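Hovano updates Jadside tile range with thinner format

Hovano has revised its Jadside line of porcelain floor and wall tile for kitchens, entryways and utility rooms. The new version is 9 millimeters thick and is sold in a single square size. Existing trim pieces remain compatible.
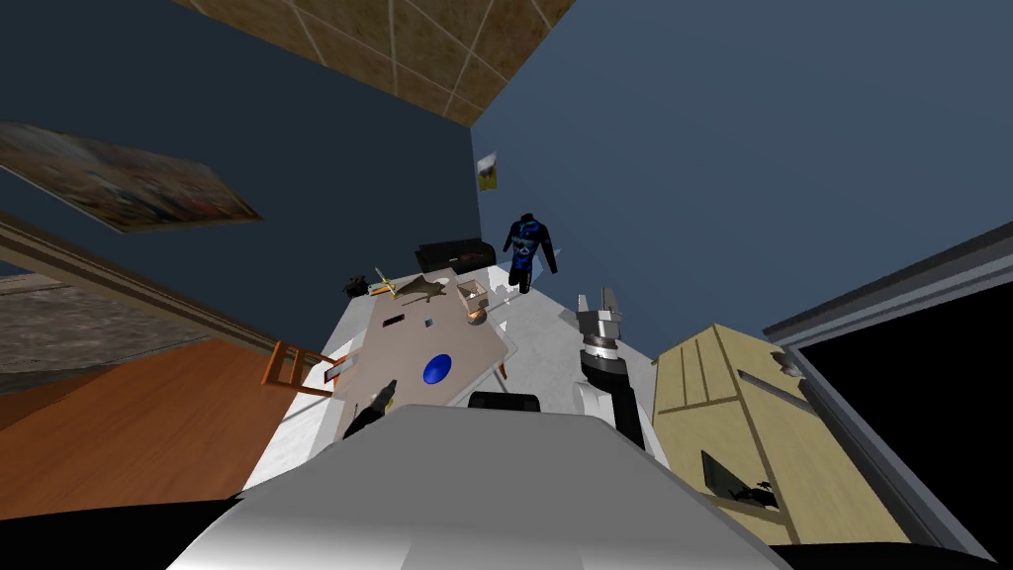 Brown square tile with light grout lines, set against blue walls.

The body is pressed from the same clay blend as before, but firing now takes place in one pass at the Brabec plant. According to the company, the change narrows the size variation between batches, so installers can mix cartons from different production runs on one floor. Cartons carry a batch code on the short side. 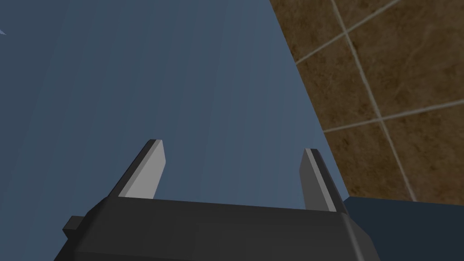

Hovano lists a breaking strength of 2129 newtons for the floor grade. The wall grade is not rated for foot traffic. Both grades are supplied with a matte glaze, and a textured finish for ramps and outdoor steps is due in December. Installation calls for a flexible thin-set mortar and a movement joint at every fixed wall. Grout may be applied once the mortar has cured for the period stated on the bag.
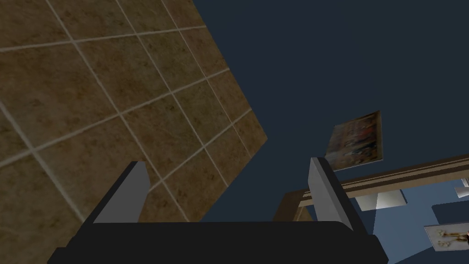
The first shipments left the Tirnar warehouse with some 900 cartons for retail stores. Trade orders start at 500 square feet and are delivered on pallets. Stock of the earlier, thicker tile will be sold until it runs out, after which replacement pieces will be available only by special order. Prices for the wall grade are unchanged.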